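Ticket 724 - Larard cell, cable insertion: arm stops with force limit fault at switch port
Reported by: Lụa Sầm
Assigned to: Lợi Hà
Priority: 3
Status: open, workaround in place

Problem
The arm picks up the patch cable and carries it to the switch without trouble. On the final push it trips the force limit and stops. The controller logs error 754 and the gripper stays closed. It doesn't happen on every run, but often enough that we can't leave the cell alone. First seen in January, after the Plisto update.

Steps tried, Lụa
Restarted the controller. No change.
Swapped the cable for a new one of the same type. Same fault.
Ran the Gungate wrist calibration twice. It passed both times and the fault came back on the next run.
Plugged the cable in by hand with the arm parked. It clicked in normally, so I don't think the port is bad.

Pictures for reference:
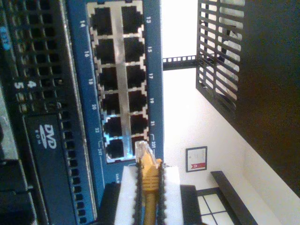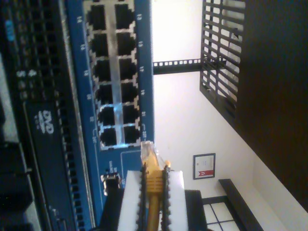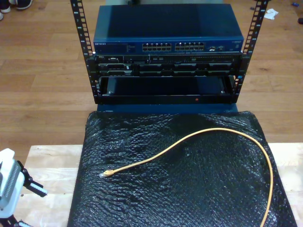 Cable and switch, Larard cell. First two: plug held in the gripper near the lower ports. Last: rack with the cable lying on the bubble wrap.

Reply, Lợi
Went through the force logs for the failed runs. The side load builds up before the forward load does, which fits a plug touching the port surround at an angle. The update also reset the approach speed to the default, and that is too fast for this job.

Please do the following:
Set approach speed back to 17 in the Plisto cell settings.
Turn on the plug angle check before insertion. It was off in the old profile too.
Do not raise the force limit. Someone did that on the Huỳnh cell and we had to replace a port block - the arm kept pushing.
If it faults with the plug partly in, hit the stop and open the gripper from the pendant before you reach in. Do not pull on the cable while the gripper is closed.

Update, Lụa, 4:10 pm
Speed changed, angle check on. One fault since then, and this time the check caught it before contact. Leaving the ticket open until the night run is done.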